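Nolenico Workwear Powder, 10 kg

Low-suds laundry powder for work shirts, aprons, overalls and jackets. Made for small commercial laundries and in-house wash rooms.

Item no. 576
Maker: Nolenico
Pack: resealable bag with scoop
Pallet quantity: 47 bags

Product information

Nolenico Workwear Powder removes food grease, light machine oil, soil and sweat from cotton, polyester and blended fabrics. It contains oxygen bleach, which starts working at 105°F and does best at 140°F. There is no added fragrance.

The powder can be used in front-loading and top-loading machines. It is not meant for wool, silk, leather or garments with a waterproof membrane. For those, see Quintela Liquid on the delicate care page.

A softener can be used in the last rinse, except on absorbent towels and cleaning cloths.

Dosage per 20 lb load

Light soil, soft water: 1 scoop
Light soil, hard water: 1.5 scoops
Heavy soil, soft water: 2 scoops
Heavy soil, hard water: 2.5 scoops

One level scoop holds 80 g. Put the powder in the main wash compartment, or straight into the drum before loading if the machine has no drawer. Old grease comes out better with a prewash using half a scoop at 85°F.

Sorting

Wash white and light shirts apart from gray, navy and black outerwear. Gray fleece sheds lint that settles in white cotton and is hard to get out again. Turn jackets inside out, close zippers and hook-and-loop tabs, and roll down sleeves. A rolled cuff holds on to soil, and the powder may not rinse out of the fold.

Collars and cuffs can be treated first with a paste of powder and warm water. Leave it on for ten minutes, then wash as usual. Test colored fabrics on an inside seam.

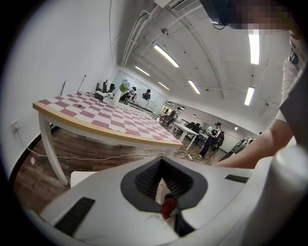

White long sleeve with a gray layer over the shoulder. Wash the two separately.

Storage and handling

Keep the bag closed in a dry place. Powder that has taken up moisture forms lumps – these can be broken up and used, but measure by weight. Avoid breathing the dust when filling a dispenser. Causes serious eye irritation. Rinse with plenty of water and get medical advice if irritation continues.

Ordering and delivery

Sold by the bag or by the pallet. Orders over $200 ship free from the Werkuvley warehouse. Dosing trials for laundries handling more than 800 garments a week can be set up through Barbara Kozłowski in customer service. The safety data sheet is sent with the first order and on request.

Page updated 23 February 2022

Related items: Quintela Liquid, Skestness Stain Bar, spare scoops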